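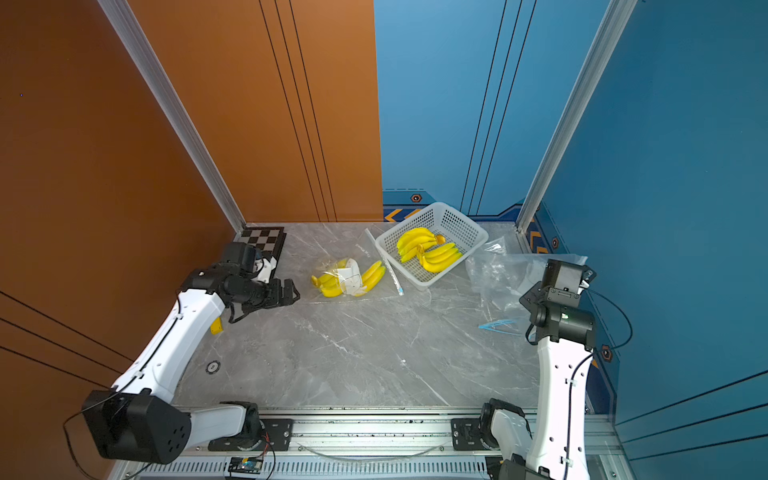
Notes, produce waste talk, Rurkau, June 7, 2022

Mic check first. Water. Slow down (Arne says I always rush the start).

Hello, thanks to Reinhold Hagedorn for the invite. Who I am: eleven years buying fruit and veg for small grocers, last few at Betier. Keep it short, they have the bio.

Opening question: who threw out a banana this week? Hands up. Wait for it. Then me too.

Main point. Most shop waste starts at ordering. Bin is just where you see it.

The Jorkerness store. Small place, one entrance, fruit right by the door. Cold draft in winter, sun on the shelf in July. Same order every delivery for years, no one had looked at it. We wrote down every single thing that got tossed. 1436 items in the first stretch. After changing the order, same length of time, 746. Pause here, let them read the slide.

What we changed:
- smaller orders, more often. Driver was not happy. Kröger agreed in the end, after a lot of phone calls
- bananas away from the apples
- two stages of ripeness on the shelf, green at the back
- singles in a basket by the register, cheaper. People think a single banana is a bad banana. Sign helped: "ripe today"
- moved the bags of salad off the top shelf, staff couldnt see the dates up there

Tell the Arne Ehlers story. He marked down 43 bunches one morning, then the school called wanting fruit for sports day. Sold the lot by lunch. DON'T tell the melon one, takes too long.

What didn't work. Be straight about this. Stickers on every piece, gave up after 5 days. Staff hated it, glue on everything. Smoothie corner, nice idea, nobody to clean the blender. And the big chalkboard, rain got it.

Money slide. Skip if running late. If asked: the savings paid for the extra deliveries and a bit over, not a fortune.

At home bit, people always ask. Bananas out of the fridge till they're ripe, then in is fine, skin goes dark but the inside keeps. Potatoes and onions apart. Dont wash berries till you eat them.

Ask for one thing: write down your waste for two weeks before you change anyhting. Paper is fine. Sheets are on the table by the exit.

Questions. Repeat them into the mic!! Back row couldn't hear last time.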